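How to Sequence an Album and Get It Ready for Release

06/12/2022, by Prirkdale Editorial

The order of the tracks is usually the last creative decision made on a record, and it is often made in a hurry. The steps below cover sequencing, spacing, level matching, and the cover and text files that go out with the audio. They assume that the mixes are finished and that mastering has not started. A computer, a pair of headphones you know well, and any audio editor that can place files on a timeline will do. The menu names given are from Flalstead, but other editors have the same commands under similar names.

Gather the mixes

Make one folder for the project and copy every final mix into it. Copy the files, do not move them. The originals should stay in their session folders in case a mix has to be opened again.

Check that all files share the same sample rate and bit depth. If one does not, export it again from its session. Converting it inside the sequencing project works but leaves you with a file whose history is hard to trace later.

Name each file with the working title only. Do not put track numbers in the names at this stage. The numbers will change, and a folder of files with old numbers is the most common source of a wrong running order on the finished release.

Make a track sheet

Open a blank spreadsheet and give each track a row. Useful columns are title, length, key, tempo, how it starts, and how it ends. "How it starts" can be as plain as "drums, full level" or "voice alone." Leave a column for notes on lyrics if the songs refer to one another.

Sort the sheet by tempo, then by key, and look for clusters. If several slow tracks are in the same key, they will probably need to be kept apart. Two tracks that open with the same instrument sound closer to each other than their tempos suggest, so mark those as well.

Fix the ends first

Choose the opening track and the closing track before placing anything else. The opener sets the volume and pace that a listener will use to judge what follows. It does not have to be the strongest song, but the first 30 seconds should contain the main sound of the record. If the voice is the main element, it should be heard in that time.

The closer is easier to pick. Look at the "how it ends" column. A track with a long natural decay or a full stop tends to work. A track that fades out under a repeated chorus can sit anywhere, and is often more use in the middle.

If the record will also be cut to vinyl, you have two openers and two closers. Loud tracks with a lot of treble hold up better near the outer edge of each side. Put quieter material toward the center.

Build blocks

Group the remaining tracks into blocks of 4 or fewer. Inside a block, each track should lead to the next without a large jump in level or tempo. The jumps go between blocks.

The Fleddale sessions are a fair working case. The first draft of that running order had all the band recordings at the front and all the home recordings at the back. Each half was even, but the change of room sound in the middle was heard as a fault. The second draft moved two of the home recordings forward, each directly after a band track with a quiet ending. No mix was changed.

Write down every order you try. A line of titles with a letter in front is enough. Limit yourself to 5 full drafts. Past that point most changes are swaps of neighboring tracks, and these can be tested without playing the whole record.

Place the tracks on a timeline

Create a new stereo project and drop the files end to end in the order of the current draft. Turn off any automatic crossfade. In Flalstead this is under Edit, Clip Behavior, and it is on by default.

Trim the silence at the head of each file, leaving a very short piece before the first sound so that players do not clip the attack. Do not trim the tail by eye. Turn the headphones up and listen until the reverb is gone, then cut after it with a short fade.

Set the gaps

There is no standard gap. The old fixed value used by disc-burning programs was a convenience and does not need to be kept. Set each gap by listening to the last part of one track and the first part of the next, and place the entry where it sounds right. Many people find it helps to keep tapping the tempo of the outgoing song and start the next one on a beat.

Use longer gaps between blocks and shorter ones inside them. If a track is meant to run directly into another, the split point should fall on a zero crossing, and both files have to be exported in a single pass. Gapless pairs exported on separate days often click.

Once the gaps are set, do not express them as empty space in a note to the mastering engineer and then send trimmed files. Send the files with the gaps included at the tail, or send the whole timeline with markers. Pick one of the two and say which.

Match the levels roughly

This is not mastering. The aim is to hear the order without reaching for the volume control. Use clip gain only, with no limiter on the output. Match the vocals if there are vocals, or the snare if there are not. Meters are a poor guide, as a quiet song matched by meter to a loud one will sound too loud.

Save the gain values in the track sheet. Remove them before exporting for mastering unless you were asked to leave them in.

Listen away from the screen

Export the draft as one long file and play it somewhere else. A car or a kitchen is fine. Do not watch the timeline. Note only the places where attention drops or where a start is a surprise, with the time shown on the player. Wait a day before making changes. Three notes at the same spot on different plays mean there is a real problem there.

Prepare the cover file

The cover should be a square file in RGB color, supplied as a high-quality JPEG, with a layered copy kept in the project folder. Check the current size rules of your distributor before you export, and work larger than the minimum.

Reduce the image to the size of a thumbnail and look at it on a phone. Type that cannot be read at that size should be made larger or taken off. Blurred and very dark pictures can make good covers, but compression leaves bands in smooth dark areas. Adding a small amount of grain before export reduces this.

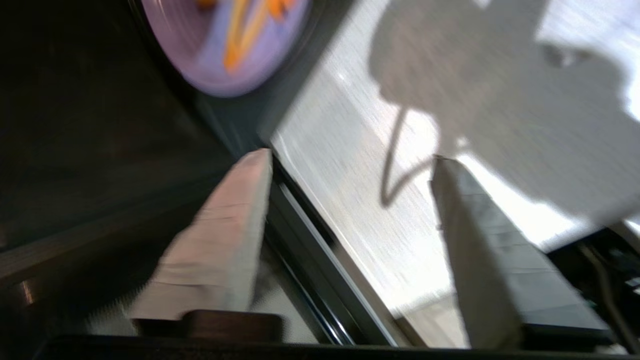

Diagonal motion blur, with a nearly black surface at left.

Keep important detail away from the corners, where some players place icons. Web links and prices are often refused on cover art. If the title is on the cover, its spelling has to match the release data exactly, including accents. The Khương single was held back for nearly 6 days over one missing mark in the artist name on the artwork.

Fill in the release data

Copy titles from the track sheet. Do not retype them. Enter writers, producers, and featured artists in their own fields and keep them out of the title. Mark explicit tracks one by one. If there are alternate versions, put the version name in the version field.

Add the final track numbers to the file names now, with a leading zero. Check them against the sheet by playing the first few seconds of every file in order.

Send and store

Put the audio, cover, track sheet, and a plain text file with the running order in one folder, and compress it. Keep a second copy on a separate drive. When the masters come back, listen to the whole record once more in order before approving it, paying attention to the gaps, as these are sometimes reset during mastering.

Related
How to Label Multitrack Stems for a Remix
Writing Liner Notes for a Digital Release
Cutting a Radio Edit Without Losing the Bridge
Choosing Paper Stock for Record Sleeves
Flalstead: Export Settings for Vinyl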